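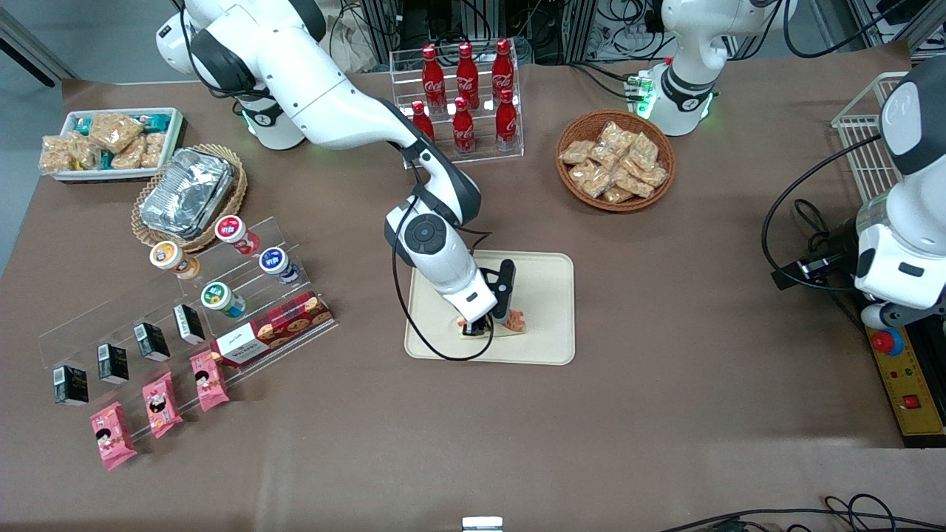

Staff at the Kimgate depot had asked for food they could pick up at 5 a.m. without leaving the building, according to Hrytsenko, and a snack table was the simplest answer.

April
By Wekanach Media Office

Wekanach has opened a self-serve snack counter at its Kimgate site, stocked with cold drinks, wrapped bars and sandwiches. The counter replaces two vending machines and serves 196 employees across three shifts.

Trays are set out for people carrying more than one item - staff are asked to return them to the table when they finish. 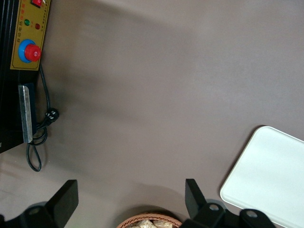
A tray on the tabletop at Kimgate.

Kaser supplies the food and restocks the counter before each shift. In a trial at another Wekanach site, staff took 3,015 items over the winter, with wrapped sandwiches the most popular choice.
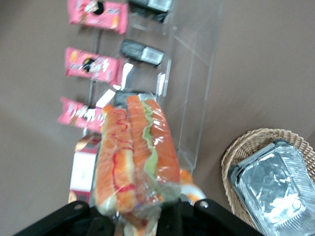
Sandwiches will be delivered daily, 125 at a time, and labelled with ingredients and a use-by time. Packaged snacks will be topped up as needed. Wekanach will review the range after two months.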